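Questions I Keep Getting About My All-White Desk

October 1, 2020
By Weidong Cai

I wrote about clearing off my desk back in February and the emails haven't really stopped, so I finally put the usual questions in one place. If yours isn't on the list, write to me anyway, I like hearing how other people set up their rooms.

Why white? Doesn't it show everything?

It shows everything! Coffee rings, pencil smudges, the little gray arcs your sleeve buttons leave. I've decided I like that, because I wipe it down a lot more than I ever wiped the old brown one. The room is also pretty dark in the afternoon and the pale top bounces a bit of light back up at me.

Which desk is it?

It's the Mullon, the wider of the two they were selling when I bought it. I paid $372 for it, delivery included, and put it together by myself in one evening (plus a second trip downstairs for the right screwdriver). The legs are a little wobbly on carpet. I slid felt pads under the back two and that took care of most of it.

Matte or glossy?

Matte, please. I had a glossy shelf from Zaldale in my last apartment and I could see the ceiling lamp in it all day long. Matte still gets a soft shine when the light comes in low, but I can work next to it without squinting. The one drawback is that greasy fingerprints take a bit more rubbing to get out.

What do you clean it with?

Warm water with a drop of dish soap on a soft cloth, then a dry cloth. For ink I use a plain white eraser, which works better than any spray I've tried. Please don't use those scrubby melamine sponges – I did, once, and there's a shinier patch by my left elbow that I'll be looking at for years.

How do you decide what stays on top?

I took every single thing off and put it in a box on the floor. Whatever I went digging for in the next 10 days got to come back. The stapler didn't make it. Neither did my Soleo lamp, which I loved the look of but never switched on. My sister has it now and she says it's great for sewing.

Where did the cables go?

Under the back edge, in a cloth sleeve that cost me 20 dollars and closes with a zipper. I'd buy the same kind again, though I'd get it longer. Tape a little label on each plug before you zip everything up. I skipped that and spent a whole Saturday unplugging the wrong things.

Can things with vents or tiny holes stand right on the desk?

Sure, I just give them some breathing room. Anything with a perforated front gets turned so the holes face open space, and I don't stack books against it. I also like to stand flat, slab-shaped things up on their long edge, so they take up a strip of desk and leave the rest for my elbows. 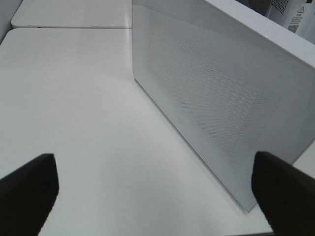

Dust is the real bother with those little holes. A damp cloth just pushes it in, so I use a dry paintbrush, a wide soft one, and go along the rows. Then I wipe the smooth border separately. It takes me 2 minutes and I do it whenever I've got the cloth out for the desk.

Will everything white match?

No, and I fretted over that way too much. The drawer unit I got from Duan is a touch creamier than the desk, and when they were side by side it drove me up the wall. I moved it to the other side of the room – problem gone. If you're picky like me, ask for a sample chip and look at it at home in the evening, with your own lamps on.

Has it stayed this tidy?

Most weeks, yes. Mail is my weak spot. I keep one tray for it in the hallway now, and the rule is that no envelope comes into the room until it's been opened.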